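¿En qué orden se lee Drokdale? ¿Hace falta el especial de 64 páginas?
Comunidad de lectores > Cómic independiente > Dudas de lectura

Publicado por Nia Foulkes en abril

Hola. Me han prestado los dos primeros tomos de Drokdale y no sé por dónde seguir. El tomo 2 termina con la toma del faro y la capitana Zavham herida. Después he visto que hay un especial de 64 páginas, luego una segunda serie con otro dibujante y además un integral de 520 páginas que no sé si lo trae todo.

Mis dudas:

El especial, ¿va entre los dos tomos o después? En la ficha de la tienda pone «precuela», pero en la portada sale la capitana ya con el parche.

¿El integral incluye la segunda serie o solo la primera?

¿Se puede leer la segunda serie sin el especial? Lo he encontrado de segunda mano y me piden 60 euros, que me parece mucho para una grapa.

No me importan los destripes pequeños, pero el final no, por favor. De momento los tengo en la mesa de trabajo y los voy leyendo por las noches.
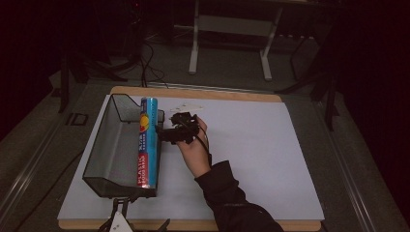 La mesa, con la cesta de rejilla negra

Gracias de antemano.

2 respuestas

Wyn Harries
Lector desde la primera edición

El orden que yo seguiría es tomo 1, tomo 2, especial y segunda serie. Lo de «precuela» es un error que arrastran varias tiendas. Las doce primeras páginas del especial cuentan la juventud de la capitana en Rundetti, y por eso alguien lo clasificó así, pero el resto ocurre justo después del faro. De ahí el parche.

El integral recoge la primera serie completa y el especial, con las portadas al final. La segunda serie no está. Lleva también unos bocetos a lápiz y un texto del guionista sobre cómo se planteó el asedio, que se lee en un rato. El papel es más fino que el de los tomos sueltos y los negros se transparentan algo en las escenas nocturnas. Si eso te molesta, busca los tomos.

Sobre los 60 euros, yo no los pagaría. El integral te sale mejor aunque repitas material, y los dos tomos son prestados, así que tampoco repites nada.

Se puede leer la segunda serie sin el especial, pero el personaje de Figueroa aparece en la primera página como si ya lo conocieras. En el especial se explica de dónde sale y por qué la capitana le debe un barco. Sin eso, la discusión del número 3 se entiende a medias. El cambio de dibujante se nota sobre todo en las caras. A mí me costó un par de números distinguir a los dos hermanos del puerto, que antes se diferenciaban por la nariz y ahora solo por el abrigo.

Yo hice la relectura entera el mes pasado, en cuatro tardes.
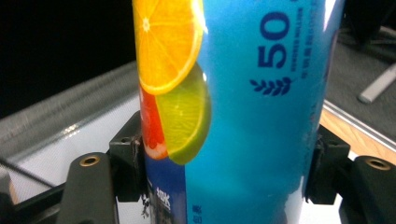 Lata azul con dibujo de cítricos

Una cosa más: si compras la segunda serie en números sueltos, comprueba que el 5 sea de la segunda tirada. En la primera hay dos páginas cambiadas de orden, la 14 y la 15, y el diálogo del muelle no tiene sentido.

figueroa_lector

Yo empecé por la segunda serie y no me enteré de casi nada hasta el número 4, pero me gustó igual. El especial no lo he leído. El dibujo nuevo es mejor, en mi opinión, sobre todo los barcos.

Comentario de Nia Foulkes

Gracias a los dos. Voy a por el integral. Wyn, ¿las portadas del final vienen a página completa o en pequeño?

Comentario de Wyn Harries

Cuatro por página. La del especial sí va entera.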